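Support > Data collection > Hand-held grippers > Ticket 1747

Cookies help us keep you signed in to the support portal. Accept all | Manage choices

Ticket 1747: Finger opening drifts between recordings
Product: Castidura hand-held gripper
Project: Pravent tabletop examples
Status: Awaiting customer

Reported fault
The Dankwa site reports that the finger opening no longer returns to zero when the pads are brought together. Of 502 examples gathered for the learning system, almost a third carry a closed reading above the permitted limit of 2 mm. The customer asks whether these examples may be kept.

First response
The customer was asked to restart the Flavau recorder, close the fingers fully and repeat the zero step before each batch. The fault was reported again on Monday, after the third batch.

Second response
Support requested a view from the gripper's own camera with the fingers brought together, and a copy of the settings file. Both have been received. The settings file holds a zero value saved before the present pads were fitted.

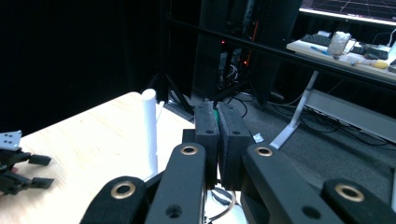

Attachment 1: View from the gripper camera, pads nearly touching, with a narrow gap between them.

Assessment
The saved zero value is considered the likely cause. Wear in the links has not been ruled out – the customer should check each joint for side play before any further recording.

Action required
1. Delete the saved zero value and run the full zero step 3 times.
2. Record one short example with the fingers opened and closed, and attach the log to this ticket.
3. Hold the affected examples apart from the training set. They should not be deleted, as the readings may be corrected once a new zero value is agreed.

The ticket will remain open until the log has been reviewed.

Last updated: Monday, 16:40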